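# costik-fold: failed and stopped runs

Status: open. Last edited September 18, 2019.

This directory holds the runs that were pulled from the main `costik-fold` set. They are kept separate so they don't get mixed into training by accident. If you want clean folds, use `costik-fold/main` instead.

## What happened

The left arm lost its zero position during long sessions. The shoulder servo would report a normal angle while the link sat several degrees lower. In the logs the run looks fine. On the table, the finger came in too low and pushed into the surface before it reached the cloth.

We first saw it in April and took it for a bad calibration file. Recalibrating fixed it for a day. It came back whenever a session went past 100 folds without a power cycle.

There are 289 runs here. In 75 of them the finger touched the table hard enough to trip the current limit. In 7 the limit did not trip and the servo kept pushing until the operator cut power. Those are tagged `no_trip` and should be treated as safety events. The rest were stopped by hand or pulled afterward for drift.

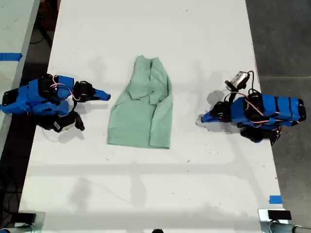

*3 min read*

The setup is two arms facing each other across a white table, with the garment laid between them. Both fingers start short of the fabric, one on each side. The drift matters most at this point, as the first move is sideways and down toward the edge of the cloth. An error that would be harmless higher up puts the fingertip into the tabletop.

## Cause

The horn screw on the left shoulder servo was backing out. Once it was loose, the horn could slip under load and the encoder had no way to know. The right arm has the same design and has not slipped so far, but it should be checked too.

The missed trips were a separate fault. The Ristesau controller reads current over a moving window, and the window was set too long in our config. A slow push stayed under the threshold.

## Changes made

- Horn screws on both arms replaced and set with thread locker
- `current_window_ms` shortened in `config/limits.yaml`
- Homing check against the table clamp before each session
- Power cycle required before fold 100
- Stop button moved to the operator's side of the table

## Files

```
runs/ one folder per run
logs/ joint angles, current, stop events
tags.csv run id, arm, fault tag
```

Fault tags are `drift`, `trip`, `no_trip` and `manual_stop`. A run can have more than one.

## Known problems

- Joint angles for the left shoulder are wrong in any run tagged `drift`. Do not use them for training or for replay on hardware.
- Timestamps on stop events lag the joint log slightly. Min (our log viewer) hides this by snapping events to the nearest frame.
- The `imance` export drops the current channel. Use the raw logs if you need it.

Still to do: repeat the long session test on the right arm with the new screws.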